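August 15, 2026
Kekdale bench, two-arm dish cell (Zomix arms, Sulo controller)

Continuing the gripper maintenance from May. Left arm was closing off-center after the cable swap, so the plan was to redo finger alignment, check the cable loops at both wrists, and get back to racking plates. Cycle counter read 1371 at the start. 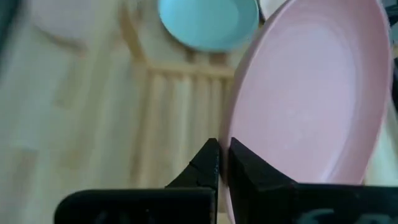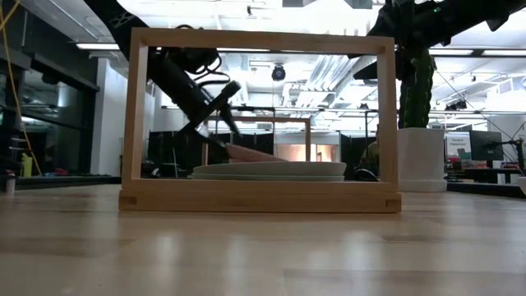
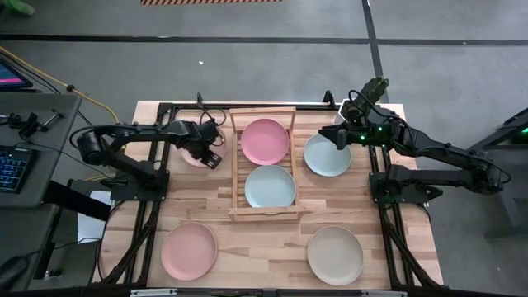 Does the finger alignment have to be redone every time a gripper comes off?
Only if the finger screws were loosened or the mounting face was cleaned. If the gripper came off as one piece and went back on its pins, close it on the gauge block once and compare with the last reading in the Esteban log. Same reading, carry on.

What I did, in order:

Arms parked, power off at the controller. Took the fingers off the left gripper and wiped the faces with alcohol. There was grit behind one finger, enough to hold it slightly proud. Put the fingers back, closed on the gauge block, tightened the screws a little at a time.

Grip force was set to 40 on the left and 82 on the right. No note in the log about why. Set both to 40 — plates are thin at the rim and don't need more.

Wrist cables: worked both arms through the full joint range by hand before powering up. The left one pulled tight near the end of wrist travel. Moved the tie down the forearm and gave it more slack. Right one fine, left it alone.

Re-taught the rack approach for the left arm only. The old points came in too low. Saved as a new file, old one kept.

Ran until the counter showed 1454. One dropped plate early on, before I corrected the release height, none after that.

Still open: base bolts on the right arm need a torque check. Spare finger set is not in the drawer where the log says it is.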